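怎么让铺在大桌子上的塑料布服帖一点？皱得没法干活

工作台与桌面整理 › 铺垫与防护

Ovville的小林子
发表于 下午 4:20

大家好！最近迷上了在家捣鼓旧东西，翻新小轮子、擦擦零件、给抽屉把手除锈，什么都想试一试，真的太好玩了！我家有一张很大的桌子，原来是吃饭兼堆杂物用的，现在被我征用了大半。为了不弄脏桌面，我买了一卷浅蓝色的塑料布铺上去，颜色特别清爽，铺上那一刻心情都变好了。

问题也来了：这布从卷上裁下来就是皱的，怎么扯都不平。小螺丝放上去会滚到褶子里，擦零件的时候布跟着手一起走，靠墙那一边还总是翘起来，像波浪一样。我试过拿几本厚书压了一晚上，书底下那块平了，旁边的照样皱。也试过用手掌蘸水抹，没什么用，还弄得到处湿漉漉的。

想请教几件事：
一是怎么把褶子弄平，能不能用吹风机或者熨斗？
二是怎么固定，桌子是婆婆给的，我不敢往上面钉东西，也怕胶带留印子。
三是布上蹭了好多黑印，是油还是灰我也分不清，这种还能擦掉吗，还是用脏了就换？

桌子宽的那边是200厘米，深100厘米，布的四边都留了富余。先谢谢各位！

补充：布是Trusen的，包装上没写厚度，摸着比超市购物袋厚，比雨衣薄。

Kettle老头
回复于 下午 5:02

换块桌垫不就行了，塑料布本来就是一次性的东西。

小林子 回复：桌垫也看过，这么大的尺寸好贵呀，而且我还蛮喜欢这个蓝色的，先抢救一下！

Kettle老头 回复：那你拿吹风机吹。别用熨斗，我老伴试过，熨斗底下糊了一层，刮了半天。

Seung-woo Jeon
回复于 晚上 8:35

哇，看到这个问题我忍不住要多写几句，铺布这件事我折腾过好多回，现在已经铺出乐趣来了！

先说褶子。塑料布的褶子分两种，一种是卷着的时候压出来的硬折，一种是铺的时候没拉开的软皱。软皱好办，重新铺一遍就没了。硬折要靠一点温度。我的做法是用吹风机中档热风，离布一个手掌那么远，来回扫，一直动，不要停在一个点上。吹到布摸着有点软，马上用干毛巾团成一团，从中间往外推。一次只弄脸盆大小的一块，推完等它凉了再弄下一块。第一次弄可能会觉得慢，弄到第三四块手感就来了，看着折痕一道道淡下去真的很过瘾！

如果家里有太阳晒得到的地方，也可以先把布摊在地上晒一个中午再铺。六月份这种天气晒完软乎乎的，铺起来特别听话。冬天就别指望了，老老实实吹。

再说固定。不伤桌子的办法我用过好几个，你挑顺手的：

长尾夹。夹在桌沿上，布多出来的部分往下折一道再夹，折过的地方厚，夹得牢。桌沿太厚夹不住的话，去找那种野餐桌布夹，开口大得多。

桌子底下拉松紧绳。布的四个角各裹一颗玻璃弹珠，用皮筋扎紧，变成一个小揪揪，再拿松紧绳在桌底下把对角的小揪揪连起来。我觉得这是最好用的一招，布自己一直绷着，松了它会往回收，桌面上还什么都看不到。

美纹纸胶带。别直接贴桌面，贴桌沿的底面，隔一阵子揭下来换新的，留不留印子先在不起眼的地方试一小条。

靠墙那边翘，多半是布留得太长，顶在墙上没地方去，只好拱起来。把桌子往外拉一点，让布能从桌子和墙中间垂下去，或者干脆把那边剪短，剪到比桌沿多出一个手掌就够了。剪之前先把其他三边固定好，不然一剪又歪了，我就剪歪过，最后整块布斜着用了半年。

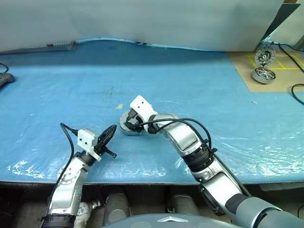
还有一点想说，别太追求镜面一样平。我自己的标准是手边干活的那一块平，边上皱一点随它去。擦轮子这种圆东西，底下有一点点浅褶反而不容易滚，真要弄小螺丝的时候，拿个浅盘子装着，或者在布上面再放一块旧毛巾，螺丝掉下去就乖乖待在那里，毛巾还能吸油。我现在桌上常年放一个饼干盒盖子，什么弹簧垫片都往里扔，收工的时候端起来就走。

黑印的事，先拿一张干纸巾擦一下。纸巾变黑、印子淡了，多半是灰或者金属粉末，湿布一抹就干净。要是一擦就糊开一片，那是油，滴一点洗洁精，用软海绵打圈，再拿湿布过两遍。褶子里的脏东西最难弄，所以我总是先擦干净再吹平，顺序反过来的话脏会被推得到处都是。千万别用钢丝球！塑料布刮花了以后更容易挂灰，越擦越难看。

碎纸屑、小渣渣之类的，用胶带反着缠在手上粘一遍最快，比扫省事。

你的布如果已经用了一阵子，边角发脆了，那就别吹了，换一块新的，趁新的时候一次铺好，后面会轻松很多。铺好了记得回来说一声，我很想知道弹珠那招你喜不喜欢！

Ovville的小林子
回复于 晚上 10:47

天哪，弹珠那招太妙了！！我家没有弹珠，用了四颗大扣子代替，皮筋扎上去居然也很稳。刚才弄了一个多小时，中间那块已经平了，婆婆路过还问我是不是换了新桌布。靠墙那边我把桌子拉出来一点，翘是不翘了，就是桌子后面掉出来一堆陈年瓜子壳，顺便扫了。

黑印擦下来一半，剩下的好像是油，明天用洗洁精再试。

再追问一个：布下面要不要先垫一层什么？我总觉得直接铺桌上有点滑。

Seung-woo Jeon
回复于 晚上 11:10

扣子也行啊，学到了！

下面可以垫，旧床单就很好，棉的，摩擦力大，铺上去塑料布基本不跑。床单要先熨平，不然它的褶子会顶上来。也有人用防滑网，就是抽屉里垫的那种，Leller有卖整卷的，铺起来也牢，不过网格会在薄布上印出一点小方块，介意的话还是用床单。夏天隔一阵把布掀起来透透气，水汽闷在下面对木桌不太好，你那张要是木头的就留意一下。

洗衣粉多放一勺
回复于 次日上午

路过补一句，吹的时候记得开窗，有的塑料布一热味道挺冲的。还有我是用擀面杖推褶子的，包一层毛巾，比手推得匀，大面积的时候特别快，你们可以试试看。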